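Cerkus Institute for Domestic Automation
27 posts in this thread

1/ Following the publication of our annual review on May 27, 2018, the Institute has received many enquiries on one question: can a machine yet be trusted with ordinary packing work in a home or a small shop? We set out our position in this thread.

2/ The short answer is "in part". Picking up a single known item from a clear surface is now a reasonable expectation. Packing a mixed box of shopping to the standard of a competent shop assistant remains some distance away.

3/ Our view rests mainly on the Brestia trials, directed by Hatem El Sherbiny, with test methods supplied by Heikki Ojala. The trials covered 2000 attempts at placing one household product into an open box.

4/ Of those attempts, 476 were recorded as failures. A failure means that the item was dropped, crushed, left standing on the rim of the box or never picked up at all. Attempts stopped by a member of staff were counted as failures too.

5/ Soft packets gave the most trouble. A crisp packet has no fixed shape. It gives way when held, and the best place to hold it changes each time it is put down. A carton is far kinder to a machine.

6/ Labels are a related difficulty. Where a task requires the barcode to face upwards, the machine must know which way round the product is before it lets go. Most systems submitted to us did not attempt this.

7/ Two views of a box being packed follow. Members will recognise the type of work from any stockroom or kitchen table.

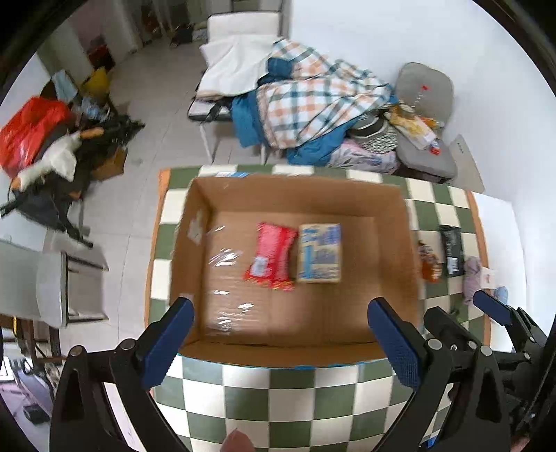
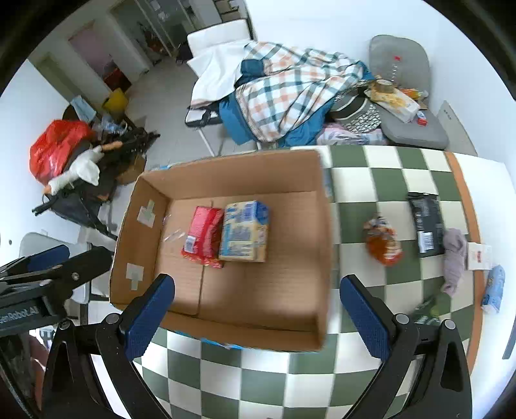 Both views: two products side by side in an open cardboard box, with further packets still on the checked cloth.

8/ We draw attention to the mixture. A stiff carton and a crinkled packet sharing one box call for different handling, and the cloth to the right holds yet more shapes. A person adjusts to this without thought. The machine has to be taught it.

9/ The box also matters. Its walls limit the angles from which a gripper can come in, and loose flaps or tape can catch. The Nørgaard method, which we have adopted in full, therefore scores work inside a box separately from work on an open table.

10/ On speed: the fastest entrant, Gasata, completed a set of 3 items in the time our shop staff took to pack a full box. We regard this as respectable. It would not be acceptable at a till.

11/ On cost: we are not at present able to recommend any system for purchase by private households. Shops with a steady flow of identical cartons may wish to seek a demonstration, using their own stock and their own boxes.

12/ Several correspondents asked about chores other than packing. Folding laundry and clearing a table were outside the scope of the Brestia trials. We would caution against reading our packing results across to either.

13/ We have also been asked whether shop posts are at risk. The review makes no finding on employment. It does record that every system tested needed a person nearby - in most cases to pick up what had been dropped.

14/ A further round of 400 attempts is planned for December. It will be limited to soft packets, and entrants will receive the list of products in advance. Bottles and jars will be considered at a later stage.

15/ Firms wishing to enter should write to the trials office with a description of the gripper, the power supply required and the floor space needed. Late entries will not be considered.

16/ Correction to post 4: attempts stopped by staff were counted as failures only where the machine had already begun to move. The total given is unaffected.

17/ Printed copies of the review may be requested from the publications desk. Please state the number of copies and a postal address. Replies to this thread are read but cannot be answered individually.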